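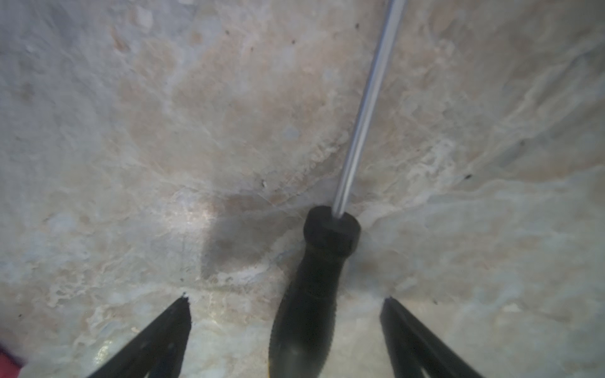
Can I use a long screwdriver for everyday jobs, or do I need a short one too?

A long one will handle most of what comes up around the house, but keep a stubby in the drawer for the inside of cabinets and anywhere else your hand barely fits. I went years with just a long driver and only really missed the short one when I was hanging drawer fronts.

Huro Long Shaft Screwdriver
Item 1519
In stock at the Lenavgate shop and online

I'll admit I have a soft spot for this one. I've sold a lot of screwdrivers and I've thrown out a fair number of my own, and the Huro is the one that lives on my bench at home. It's a plain hand tool with a slim silver metal shaft and a thick black handle, no ratchet, no bits rattling around in a cap, nothing to charge. You pick it up and it's ready.

The length is what you're paying for. If you've ever tried to get at the hinge screws on a dishwasher, or the one screw some genius put at the bottom of a deep plastic well on the back of a fan, you know what I mean. A short driver gets you knuckles against metal. With the long shaft your hand stays back where there's room to turn it, and you can see the screw while you work. I find it easier to keep straight, too - if you're leaning over to one side you notice it sooner.

The handle

Nice and chunky! I have fairly big hands and skinny handles make my palm cramp up after a dozen screws, so this was the first thing I liked. It's rounded, with light grooves along the sides, and it narrows a little just below the collar before it fills out again. That narrow part is where my thumb and finger go when I'm spinning a screw in quickly, and then I slide back to the fat part to snug it down.

The collar up by the shaft has flat sides. I like that for small, fussy turns, when I want to nudge a screw a hair and stop. There's a touch of yellow on the handle as well.

If you have small hands, come in and hold it first if you can. My sister-in-law finds it a bit much and she took home the Kimach instead, which has a slimmer grip and a shorter shaft.

Which tip?

We carry it in slotted and Phillips, same handle and same length on both. Pick from the menu before you add to cart, and please double-check, we swap a lot of these. If you mostly put together furniture and fix stuff around the house, get the Phillips. If you live in an old house with old switch plates and old door hardware, you'll want the slotted before long. A good many people end up with both, so there's a two-piece set under item 2279 that saves you a little over buying them one at a time.

What I use mine for

Cabinet hinges, mostly. Also the battery door on the kids' toys, the license plate, the toilet seat, and the cover on the furnace filter slot. It did all the outlet covers when we painted in July (power off at the breaker, please - this is not an insulated driver and it isn't made for live electrical work).

What I don't use it for: prying paint cans, chiseling, poking, or stirring. I know, everybody does it. But a long slim shaft doesn't love being used as a lever, and once the tip is chewed up it'll slip out of every screw you own. We sell a pry bar for a few bucks. Get the pry bar.

Looking after it

Wipe it down with a dry rag when you're done. If it's been out in a damp garage, a drop of light oil on the rag is plenty. Don't put it in the dishwasher, and don't leave it rolling loose in a bucket with hammers. I hang mine on a Karabulut rail over the bench, handle up, and the rail is on its own page if you want one. It takes long drivers without them knocking into each other, which the cheaper pegboard hooks never managed for me.

How it compares

Next to the Kimach, the Huro is longer, thicker in the grip and a bit dearer. The Kimach fits a kitchen drawer better. If you only want one screwdriver in the house and it has to sit next to the scissors and the tape, I'd go Kimach. For a toolbox or a bench, Huro all the way.

Ordering and returns

Single drivers usually go out the next working day, sets can take 3. If you order before noon there's a decent chance we'll get it out the same afternoon. Pick up at Lenavgate is free, and we'll hold it behind the counter with your order number on it.

Send it back unused and we'll refund it, you just cover the postage. If the tip is bad out of the package, email us a picture and we'll mail a new one.

Buying for a school shop or a crew? We do a better price by the box, and we keep around 1000 of these in the back, so mention how many you need in the order notes and I'll write back with a quote.

Goes well with: Karabulut rail, Kimach stubby, magnetic parts dish, bench rags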